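斯特迪特科姆启动家务操作示范采集工作 首批覆盖餐桌清理等日常任务
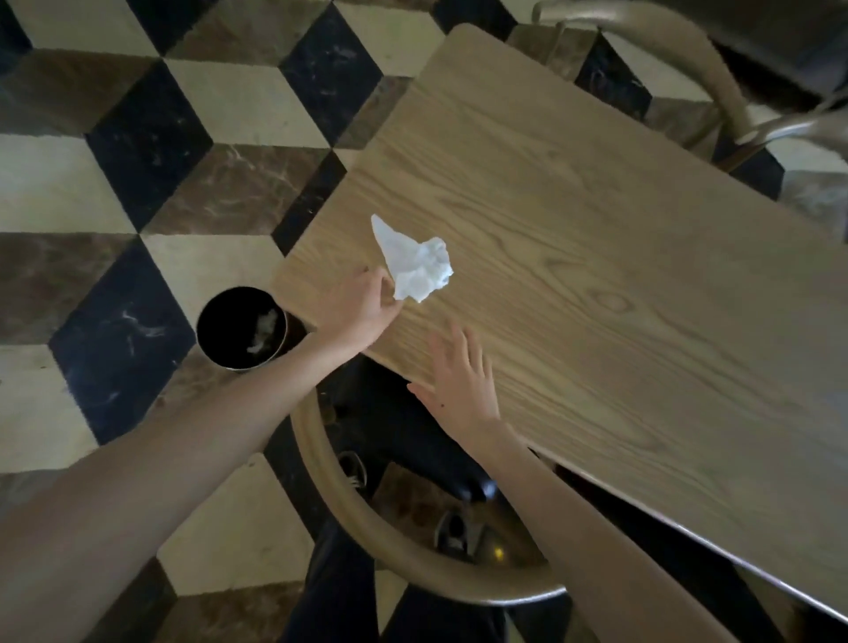 2024年5月29日，由德雷克代尔研究所（Drakdale）牵头的家务操作示范采集项目在斯特迪特科姆（Steditcombe）正式进入第二阶段。本阶段计划采集3,000段第一人称操作示范，用于训练面向家庭环境的机器人学习系统。项目合作单位斯托夫索普实验室（Stovthorpe）及科伦坡（Colombo）协作组的代表参加了当日举行的工作会议。

据介绍，第二阶段的采集任务以餐桌及周边区域的整理为主，包括收取桌面纸巾、将废弃物投入垃圾桶、擦拭台面、归置餐具、摆正座椅等，共分九个任务类别。各类任务均由经过培训的示范人员徒手完成，以头部视角记录双手与物品的接触过程。采集地点为实际使用中的住宅和公共用餐空间，不另行搭建布景，也不更换原有家具和地面。

项目负责人奥什拉·格里盖特（Aušra Grigaitė）在会上通报了第一阶段的执行情况。她表示，第一阶段以硬质物品的抓取和放置为主，参与人员57名，采集规范已基本成形。在此基础上，第二阶段将重点转向纸张、织物等柔软易变形的物品。揉皱的纸巾每次形状各不相同，手指从何处捏合、另一只手是否需要按住桌面、何时抬离，均难以用固定程序加以规定，需要以足够数量且差异充分的人类示范作为学习依据。

格里盖特指出，同一任务在不同环境中的重复采集是本阶段的一项基本要求。每个任务类别须在不同桌面材质、地面图案和光照条件下分别完成。对于纹理明显的木质桌面、具有立体错觉效果的拼花地砖等容易干扰视觉判断的环境，项目组不作回避，并要求在数据登记表中单独注明。座椅、鞋袋等与任务无关的物品如原本即在现场，一般保持原状，涉及个人信息的物品除外。

会议审议并通过了修订后的《示范采集操作规范》。规范对单段示范的起止作出统一规定：示范人员双手进入视野后方可开始操作，目标物品到达指定位置、双手离开物品后视为结束。操作速度以日常习惯为准，不得刻意放慢，也不得为便于拍摄而改变惯用手。操作中出现滑落、重新抓取等情况的，应继续完成任务，有关片段予以保留，并在标注时记为“含修正动作”。中途因外部原因中断的片段不计入总数。

负责标注工作的阿达·巴尔贝里（Ada Barbieri）就标注流程作了说明。每段示范由两名标注人员分别独立处理，标注内容包括任务名称、所用左右手、接触起止时刻、物品状态变化及文字说明。两份结果不一致的，提交第三人复核。巴尔贝里表示，文字说明应当简明具体，写明由哪只手对何种物品实施何种动作，避免使用“整理一下”“处理干净”等含义宽泛的表述。第一阶段数据中凡属此类表述的条目，将于第二阶段期间一并修订。

在数据使用方面，斯托夫索普实验室的比耶·霍尔姆格伦（Birger Holmgren）介绍了模型训练的总体安排。全部示范将按采集地点划分为训练部分和评估部分，同一房间内采集的片段不得同时出现在两个部分之中，以保证评估结果能够反映系统在陌生环境中的表现。霍尔姆格伦说，人手与机械末端在结构和自由度上存在明显差别，示范数据不能直接作为控制指令使用。现阶段的主要目标是使系统学会判断接触位置、动作次序和任务是否完成，执行层面的训练将结合遥操作数据另行开展。

科伦坡协作组代表希沃特·安巴耶（Hiwot Ambaye）就示范人员的招募与权益保障作了发言。她表示，所有参与人员均须在采集前签署知情同意书，了解数据的用途、保存期限和撤回方式。参与人员可在任何时候要求停止采集，并可在规定期限内申请删除本人相关片段。采集画面中如出现他人面部、证件、信件或屏幕内容，须在数据入库前完成遮蔽处理。单次连续采集时间不超过40分钟，其后应安排休息。

安巴耶同时建议，招募时应兼顾不同年龄、身高和用手习惯的人员。身高及坐立姿势对头部视角影响较大，同样是在桌边收取一张纸巾，站立俯身与坐姿操作所得画面差别明显，人员构成过于单一将直接影响数据的代表性。该项建议已写入第二阶段招募说明。

现场采集的日常管理由伊塔洛·洛普雷斯蒂（Italo Lo Presti）负责。据其介绍，每处采集地点配备现场协调员一名，负责设备检查、任务发放和当日数据的初步核验。设备佩戴后须先进行试录，确认双手及桌面主要操作区域均在视野之内，方可开始正式采集。当日数据应于采集结束后完成备份，核验不合格的片段应注明原因，由协调员决定是否补采。

洛普雷斯蒂还就任务发放方式的调整作了说明。第一阶段采用固定顺序，部分示范人员在多次重复后动作趋于一致，差异不足。第二阶段改为随机发放，相邻两次任务原则上不得属于同一类别，目标物品的初始位置和形态也由示范人员自行改变。以纸巾类任务为例，每次操作前须重新揉皱或展开，不得沿用上一次的摆放状态。

会议还讨论了数据开放问题。与会各方同意，在完成隐私处理和质量核验后，将部分数据提供给非商业性研究机构申请使用，具体范围和申请办法由德雷克代尔研究所另行公布。标注规范和登记表样式将先行公开，供同类项目参考。

第二阶段的采集工作由三方共同承担，德雷克代尔研究所负责总体协调和数据保管，斯托夫索普实验室负责模型训练与评估，科伦坡协作组负责人员招募及当地采集点的运行。有意提供采集场所的单位和住户，可向德雷克代尔研究所项目办公室索取场所登记表，填写后由现场协调员联系确认。

（德雷克代尔研究所项目办公室供稿）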